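Search the guides Search

Teaching a two-handed pick by remote control

Use this guide to record demonstrations of fruit handling with the Lusell remote station and two multi-fingered hands. The practice task is grapes in a wooden crate. You need the Pumer recording software, version 9 or later, and free disk space for the session.

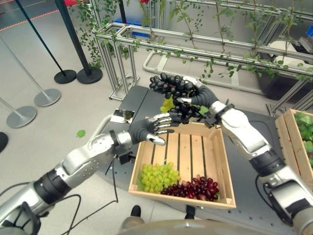
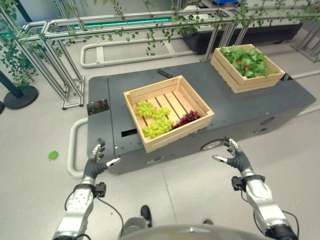

Before you record

1. Set the crate within reach of both hands, with its open top clear of the forearms.
2. Put on the gloves and hold your hands open, thumbs in. Wait for the robot's hands to match.
3. Check the head camera view. The whole crate should show, along with both hands.
4. Open port 1482 in Pumer and press Connect.

Recording a grasp

5. Press Start. Lower one hand over the bunch and close the fingers slowly. Grapes crush easily, so stop at first contact and let the grip limit do the rest.
6. Keep the other hand open near the rim.
7. Lift straight up, pause, then move. Fast starts make the bunch swing.
8. Open both hands and press Stop.

If you drop a bunch, mark the take as failed and keep it. Our first Qiu set had 1000 takes, of which 408 were marked failed. Export finished sets to the Traltutska folder before you close the program.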